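Droltby's new planner admits when it is guessing

Droltby, the motion planning toolkit from the software shop Trutuscombe, got its 2.14 release in March, and the headline feature is doubt. The planner now attaches a confidence score to every grasp it proposes, and if the score is too low it stops and asks for another look from the perception side.

Older versions had no such manners. Given a shiny surface and a bad depth reading, they would pick a path through the middle of the appliance and defend it to the end.

The new check costs 19 milliseconds per plan. Trutuscombe says it ran 400 simulated kitchen tasks before release, and the notes list 14 known problems, most of them involving chrome. Users who liked the old confidence can have it back with a single flag, which the manual files under "legacy behavior."

The kitchen tasks ship with the toolkit as a test suite called Brostska. Toast is in it, in the form of a wooden block and a two-slot toaster.

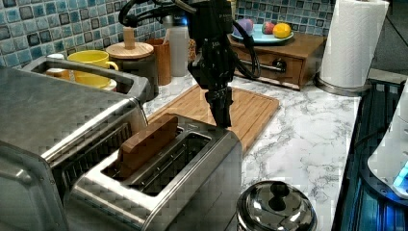 Also new in 2.14

Log files now rotate. Users had been asking since version 1.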